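From: Lucyna Bielecka
To: Zesdale Allotments and Gardens list
Subject: Re: [zesdale-growers] Tomatoes sulking on the windowsill

Hello Skye, and hello everyone else who has been following along,

On Skye Morrison's message:

> I sowed two trays of Stelline at the start of March and they came up
> beautifully, but now they've just stopped. They're pale, they're
> leaning over like they've had a hard night, and the first true leaves
> have a purplish look underneath. I've been watering every day. Should
> I start again, or is there any saving them? Also, has anyone got
> spare pots? I've used all mine on the sweet peas.
>
> Skye

Please don't start again! I have had seedlings look far worse than that in March and been giving tomatoes away to the whole street by August. The purple underneath is nearly always cold. A windowsill feels lovely at three in the afternoon when the sun is on it, but go and put your hand there at 10 at night with the curtains drawn behind the trays and you'll see what they have to put up with. I lost most of a sowing that way the first year we moved here, and I was so cross with the seed company, poor things, when it was my own front bedroom that was to blame.

So I'd bring them into the room in the evening and put them back after breakfast. It is a nuisance, I know. My sister stands hers on an old tea tray so that the whole lot can be carried in one go, and I copied her and have never looked back.

The daily watering I would stop straight away. Lift the tray up and feel the weight of it. If it's heavy, leave it alone, even if the top looks a bit dry, and when it does feel light stand it in 2 cm of water for ten minutes and then let it drain. Mine often go three or four days between drinks at this time of year.
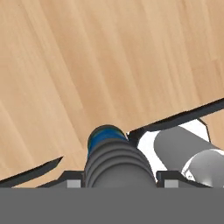 As for the leaning, that's them reaching for the light, and you can put it right when you pot them on. Tomatoes are very forgiving about being buried. Make a deep hole, hold the seedling by a leaf and never by the stem, and drop it in until the seed leaves are just above the compost. They'll root all the way up the buried part and you would never know they'd been lanky. I'd do it as soon as the true leaves are a decent size, which sounds like now, or as near as makes no difference.

I use the Joubert compost from the garden centre on the Wilis road, sieved, with a handful of perlite mixed through. Other people on here swear by their own leaf mould and I'm sure they're right, but mine is always full of woodlice and I haven't the patience. Don't feed them yet if it's fresh compost. Once they've been in their pots for 3 weeks or so you could give them a very weak tomato feed, half what it says on the bottle.

On pots, yes, I have plenty. I have a tower of the 9 cm square ones behind the shed, a bit grubby but nothing a bucket of hot water won't cure, and there's a bag of 500 ml yoghurt tubs as well, if you don't mind making the holes yourself – a hot skewer does it nicely, with the window open. I'll leave them inside the allotment gate, on the left by the water butt. Take as many as you want, and anybody else who is short should help themselves too.

One last thing while I'm here. If you end up with more Stelline than you have room for, I'd love a couple. I meant to order some myself and then the catalogue went out with the recycling. I can offer you Joan's runner beans in exchange, the black and white ones she used to bring to the swap, and they crop like mad.

Let us know how they get on, Skye, and do give them a fortnight before you lose heart.

Warmest wishes,
Lucyna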